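Home Products Support Manuals Downloads Contact
Search this manual Go

Palora Workcell Set-up Guide
Section 4. Moving a manual task to the cell

This section covers the change from a task done by hand to a task shared between the Palora cell and your staff. Read Section 3 (Power and guarding) first. Sections 4.1 and 4.2 should be done with the people who do the task today, on their own shift.

4.1 Before you start

1. Choose one task. Parts picking, drawer restocking and kitting are good first choices. Leave tasks with liquids or loose cable for later.
2. Write down who does the task now, at what hours, and what else they do in between. The cell takes over the handling only. Answering the phone, spotting a wrong label and fetching missing stock stay with people and need time on the schedule.
3. Tell the shift what will change and on which day. Post the new schedule before the first teaching session.
4. Agree on who may stop the cell. Nolodico's advice is everyone in the room.

NOTE: Sites with a works agreement or union contract should check it before step 3. Some agreements treat recorded work as performance data. Palora recordings carry no operator name unless you turn on the Name field in Settings.

4.2 Teaching the task

The operator teaches the task with a pair of hand-held grippers. Each recording is one full run of the task, start to finish. Plan on 181 recordings for a first task, spread over several shifts.

1. Place the teaching table where both long sides can be reached. Keep the top clear except for the items the task uses.
2. Put the storage unit on the table in the position it will have in the cell.
3. Switch on both grippers and wait for the indicator lights.
4. Hold both grippers over the table, open, for a count of three.
5. Carry out the task at normal working speed. Do not slow down for the recording.
6. Return both grippers to the open position over the table.
7. Rest after every 20 recordings. The grippers are heavier than a hand tool and wrists tire before people notice.

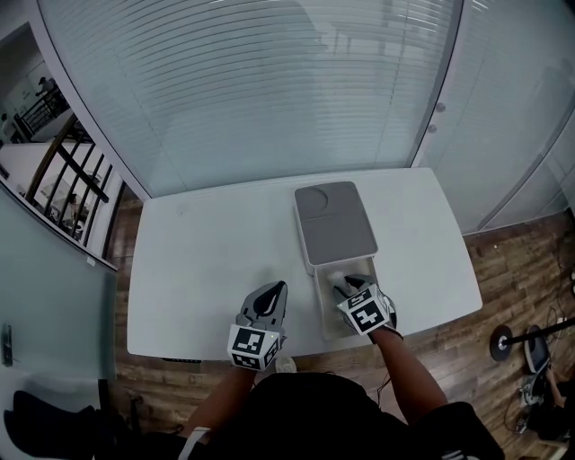 Drawer tasks need more care than open bins, and most failed runs at customer sites come from the reach into the compartment. Pull the drawer out far enough that the fingers can go in without pressing on the lid. The right gripper goes in at the front with its curved fingers down in the compartment, while the left one waits open over the table, its marker cube in plain view. Keep sleeves and cuffs off the marker cubes at all times. If a cube is covered during a run, discard that run.

CAUTION: Route cables away from where the operator stands. Chairs and stands must be outside the walking path.

4.3 Handing over to the cell

1. Load the recordings in Marchuk (see Section 6) and start training.
2. Run the cell at 30 percent speed for the first full shift, with an operator present.
3. Log every stop and its cause. Use the operator's own words – they are more use to service than a fault code.
4. Raise the speed only when the operator and the shift lead both agree.

NOTE: Expect the operator's day to change more than the output does in the first weeks. At our Plavach test site, two pickers moved to checking and restocking, and asked for a second stool at the cell. Allow floor space for this.

4.4 Keeping hand skills

The cell will be down at times. Have each trained person do the task by hand for at least one hour a week. Keep the paper work instruction at the station and update it when the task changes.

Clean the finger pads and inspect them for wear every 3000 cycles. Do not schedule this in a break.

Was this section helpful? Yes No
3 comments Share 12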